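Cleaning the old keyboard

18 January 2022
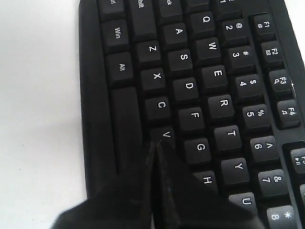
The black keyboard on a white surface.

I cleaned my keyboard this week. I had been putting it off since December, when I dropped half a sesame cracker into it and heard the pieces go down between the keys. After that the G felt gritty, and then the space bar started to make a noise on the left side only.

It's a plain full-size keyboard that came with a computer from my job at Bastton. When the office closed they let us take home whatever was on our desks. I took the keyboard, a lamp and a stapler. The lamp broke. I still have the stapler.

I've typed on other keyboards since. My sister gave me a small one from Nundari with flat keys, and I used it for 3 months and then put it in the closet. I kept hitting the wrong row. The old one is heavier and the letters are still easy to read, even the E and the A, which I would have expected to go first.

What I used:

A soft paintbrush, one inch wide
A butter knife with tape wrapped around the tip
Dish soap and warm water in a mixing bowl
An old T-shirt cut into squares
Cotton swabs

I unplugged it, took it to the kitchen and turned it upside down over the sink. I hit the back with my hand a few times. A lot came out. Then I used the knife to lift the caps, starting with the Z row and working up. They pop off with a click and you have to keep a finger on top or they fly. The 7 landed behind the trash can and I spent nine minutes looking for it.

I did not take off the space bar at first. It has a thin metal wire under it, and I read that people have trouble getting the wire back into its clips. But that was the key that bothered me most, so in the end I pulled it. There was a flat layer of gray lint under there, and a grain of rice. The wire went back in on the fourth try. If you do this, look at how it sits before you pull anything.

The caps soaked for an hour. I swished them around and rubbed the greasy ones with my thumb, mostly Shift and the arrows. While they soaked I brushed out the base, then went over it with a barely damp swab. Don't use a wet one. I dried the caps on a dish towel and left them overnight, upside down, so the water could run out of the inside.

Putting them back took longer than everything else. I had planned to take a photo of the whole layout first and forgot. The letters were no problem, I can do those from memory. The symbols were slower. I had the bracket keys reversed and didn't notice until I typed up a recipe the next day. Also, Caps Lock and Tab are close enough in size that I tried to force one where the other goes.

Hậu Chu, who used to sit across from me at Bastton, told me he runs his through the dishwasher without soap and lets it dry for a week. He says he has done it twice. I'm not going to try it.

The G is fine now. The space bar is quieter but still has a slight tick on the left, so the lint wasn't the whole problem. I may put a tiny bit of grease on the wire, if I feel like taking it off again. I also wiped the cord, which was sticky near the plug for reasons I don't know.

Next is the desk drawer. It has 69 cents in it, a lot of dead pens, and the manual for a Broseo fan I gave away years ago. I'd like to get through that before the end of the month. Hà is coming to stay and she'll need somewhere to put her things.

Contact | Copyright 2022, all rights reserved | Back to top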